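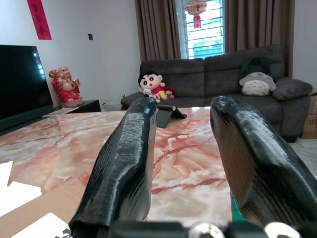

La sala: mesa con tablero de vetas rojizas y, al fondo, el mueble del televisor.

Informe de avance, 22 de abril de 2022
Proyecto Jitaru: acondicionamiento de la sala de estar
Responsable: Yoshinori Hosoda

La sala sigue amueblada como vivienda, según lo acordado con Staridley. El televisor permanece sobre el mueble bajo oscuro, junto al Buda sonriente de túnica roja. No se prevé cambiar ninguno de los dos.

El trabajo de este periodo se ha centrado en la mesa. Se han redactado las instrucciones para retirar papeles y envoltorios del tablero y para limpiar la superficie. El pequeño soporte negro se queda en su sitio, cerca del borde del fondo. Los papeles impresos se revisan antes de tirarlos. El texto ocupa 2 páginas y está pendiente de la revisión de Kelport.

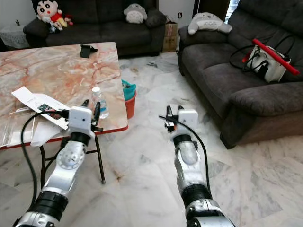
Queda por resolver dónde se guarda el cubo rojo con su paño. Ahora está en el suelo, detrás de la mesa, y convendría asignarle un lugar fijo fuera de la zona de paso. Para el sofá gris se propone dejar el cojín oscuro y los muñecos de peluche, entre ellos el Totoro, y ordenarlos al final de cada jornada.

Gasto del periodo: 200 euros en material de limpieza, con cargo a la partida de 2.000 euros aprobada. Hay 34 euros más comprometidos en un pedido a Hornano que aún no se ha recibido.

El próximo informe se entregará en noviembre, con las instrucciones definitivas y el inventario de la sala.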